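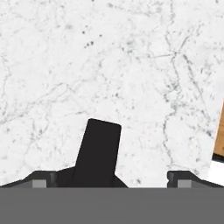 White marble with grey veining

Feeding a wedding from your own kitchen

Posted Sep 7, 2026 in Kitchen tips

So my cousin Maëlys Fleury got married in our garden in Plaltano and I did the food. All of it, bar the cake, which came from Aubert. I've had so many messages asking how I managed with one ordinary oven and a fridge that hums that I thought I'd put my notes up, before I lose the envelope they're written on!

There were 37 of us for the sit-down lunch, and then more people drifting in for the dancing (we fed them too). I'm no caterer. I cook for four most nights and I panic at Christmas.

Empty the fridge the week before
I mean really empty it. Eat up the jam ends, the three open mustards, the pickled thing from March. I took a shelf out as well so the big bowls would stand up. Drinks never went near the fridge at all, they sat in two old tin baths full of ice under the apple tree and looked lovely, and the ice lasted right through the speeches.

Write on the lids
Masking tape and a felt pen. Put what it is, which day you made it and which dish it's going in. I wrote "green sauce" on two tubs and they were two quite different green sauces, so do be a bit more exact than me. Tape peels off cold plastic, by the way, so stick it on before the tub goes in the fridge.

Rolling out pastry when it's warm
I made 16 tarts, onion and goat's cheese, and my kitchen was like a greenhouse that week. Stone is a dream for this. If your worktop is wood or anything else that doesn't stay cool, lay a tray of ice on it for ten minutes, dry it off well and then flour it. Roll a bit, back in the fridge, roll a bit more. And wipe up lemon juice or vinegar straight away if you're working on marble, because it leaves dull marks that no amount of scrubbing will shift. I know this from my aunt's windowsill, and she still brings it up.

Bake the cases blind two days ahead and keep them in a tin, unfilled. Fill and bake on the morning. They won't go soggy and you'll feel terribly clever.

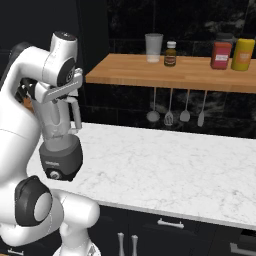 Sauces and dips are the best thing to get out of the way early, and they're what makes plain cold chicken feel like a party. I did the herby one, a red pepper one and a big batch of mayonnaise, all in the blender, in small lots so the blades could keep up. You don't need a fancy machine with a screen. One with a handle on the jar and a single round knob on the front, like the one up there, will see you through a whole wedding. Do tip the jar up and run a spatula under the blades, there's always a good spoonful hiding. For washing up between lots I just half fill it with warm water and a drop of washing-up liquid, whizz it for 10 seconds and rinse.

Salads
Wash the leaves the night before, spin them, and roll them up in clean tea towels. Dress nothing until people are sitting down. Potatoes are the exception, they want their dressing while they're hot, so they drink it up.

Sugared almonds
Maëlys wanted little bags of five at each place and I said yes without thinking. Fill them in front of a film, with a helper. Mine was Ludivine Bailly, the bridesmaid, who is much faster at ribbon than I am. Cut all the ribbon first (wrap it round a book and snip once down the side) and keep the almonds somewhere dry, as the sugar goes sticky in a steamy kitchen.

Plates, and where to put them
We hired plates along with the tent from Bastetent. 203 pieces with the glasses and side plates, and they had to go back clean. Ask about that before you book! Set up a scraping table outside with a bin, a bowl of soapy water for cutlery and a crate for glasses, and people will just use it without being told. I found my own good serving spoon in the crate when I was packing up, so tie a bit of wool round anything that's yours.

Next time I'll write up the onion tart properly. Someone's already asked if it freezes. The cases do, the filling goes watery.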